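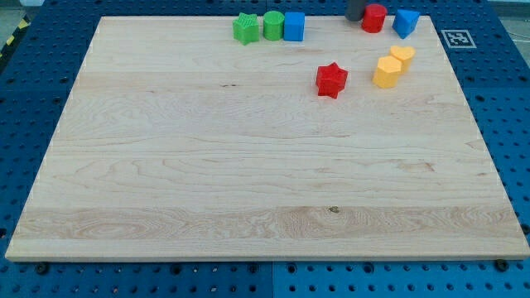

Search this wiki Go

Minutes – control and planning software, 2020-05-29
Chair: Lacey Ackroyd

1. Minutes of the April meeting were accepted with one correction (the planner version).

2. Perception. The block detector was run again on 214 saved images. It still confuses the star with the pentagon when they stand far from the camera. Lacey proposes to label more images of the far side of the board. Agreed.

3. Planner. Pushing a block near its neighbor gives paths that are too careful – the margin is now 6 mm. The Falport branch will make it a parameter. The default value stays until tests are done.

4. Logging. Berhe drops messages when the control loop is busy. In the last long run 1,232 lines were missing. The write buffer will be moved to its own thread.

5. Calibration. The pose from the tag must be read again at each start. The old file should not be loaded silently.

6. Open question: do we merge Loltwood before or after the logging change? Left for next meeting.

2 comments · 0 shares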